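Chapter 4
Light and Clear Materials

Hold a drinking glass up to a window and you are already doing physics! Light from the yard passes into the glass, slows down, and comes out the other side, a little bent and a little weaker. In this chapter we follow that light the whole way through.

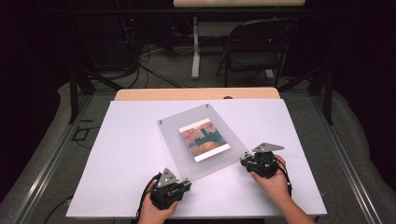

Let's start with a number to play with. Suppose 100 units of light strike a frosted shower door and 60 come through. We say the door transmits 60 percent. The rest bounces back or is soaked up inside, and the part that does get through is scattered in all directions (so you see a glow but no sharp shapes).

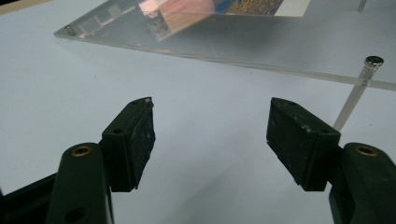

Clear sheets bend light too. Look at a coin through a thick one and the coin seems closer than it is. This bending is called refraction, and we will measure it in Section 2.

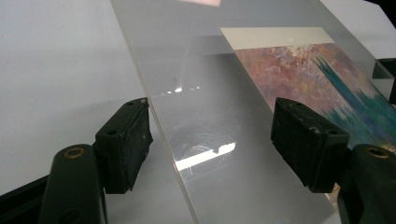 Rodel Sison objects that a window never seems to bend anything, and it's a great point. The two faces are parallel, so the ray leaves at the same angle it came in, just shifted sideways a tiny bit.

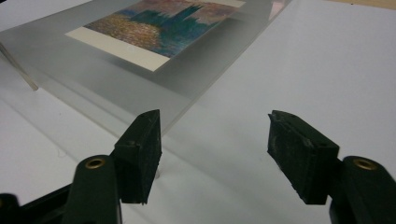
Figure 4.1 A display piece on a table.

Key words: transmit, scatter, refraction, ray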